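Recording Demonstrations by Remote Control on the Two-Arm Workstation

Operator guide, Fothergill Teaching Laboratory
Revised Tuesday, November 2, 2021

This guide sets out the procedure for recording demonstrations of the cup-and-rack task. It applies to all operators who have completed the Ullar safety module and hold a current booking for the workstation. Operators who wish to teach by hand, with the arms in free-drive, should use the separate guide for that method. The two kinds of recording are stored in different folders and must not be mixed.

Before You Begin

Confirm that the emergency stop is released and within reach of your chair. Check that both arms show a green light at the base. If either light is another color, do not proceed; report the fault to the laboratory desk and note it in the booking log.

The brown mat must lie flat, with a margin of white table showing on the left, right and near sides. Smooth out any ripple before the first recording. Remove all items from the mat other than the rack and the cup assigned to the session.

Start the Hurnevis recording program and enter the task code, your operator number and the session number. The program will create a folder for the session. A full set for this task is 200 accepted demonstrations, normally spread over several sessions.

Setting the Start Position

1. Place the rack on the mat within reach of the left arm. Its position should change slightly from one demonstration to the next – a hand's width in any direction is sufficient.
2. Place the cup on the mat, clear of the rack.
3. Send both arms to the home position from the program menu. Keep hands off the table while they travel.
4. Take hold of the two hand controllers and squeeze each trigger once. The grippers should close and open in response.

Left and right in this guide always refer to the robot's own left and right. An operator seated at the near edge of the table and facing the arms will therefore see the left arm on the right-hand side. New operators should practice for at least 16 trials with recording turned off until this becomes familiar.

Performing the Task

Press the pedal to begin recording. Bring the left gripper down to the cup, close it on the sides and lift straight up. Turn the wrist until the cup lies on its side, then carry it across to the rack at an even speed. The right arm takes no part in this task. Keep it raised over its own side of the mat with the gripper open, and hold that controller still.
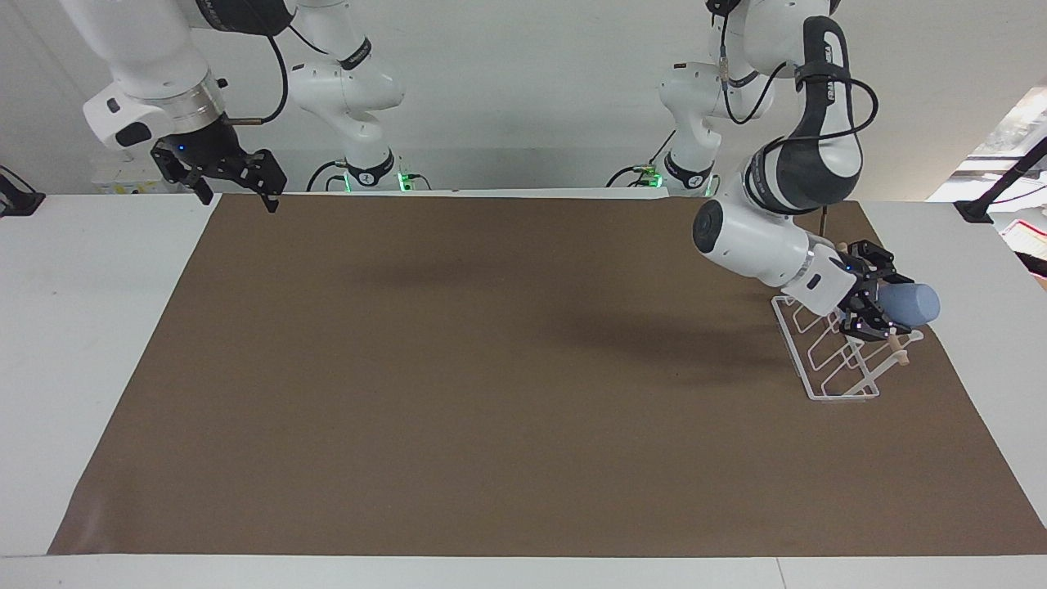

Slow down over the last part of the approach. The cup should enter the slot without pushing the rack along the mat. The rods are clear and can be hard to judge from the operator's chair, so use the side monitor if you are unsure of the depth. When the cup is fully supported, open the gripper, withdraw upward and press the pedal a second time to stop recording.

Pauses of a second or two are acceptable. Longer pauses should be avoided, as the learning software treats them as part of the task. Should you lose your line of approach, back away smoothly and try again within the same recording. One correction of this kind may be kept. A recording with two or more should be discarded.

Accepting or Discarding a Recording

After each demonstration the program plays back the motion and asks for a decision. Discard the recording if any of the following applies:

- the cup was dropped or touched the table outside the mat
- the rack tipped or moved during placement
- the right gripper closed or entered the left arm's side
- a hand appeared over the mat while recording was in progress

Discarded recordings are not deleted. They are moved to a holding folder and reviewed at the end of the month. In August, 71 recordings were moved there, most of them for rack movement, and the wording on approach speed was revised as a result.

Closing the Session

Return both arms to home and wait for motion to end before reaching over the table. Put the cup and rack back in the Zallau storage bin. Upload the session folder, confirm that the file count matches the number shown in the program, and sign the booking log. Uploads that fail twice should be left on the local drive and reported to the desk, extension 194.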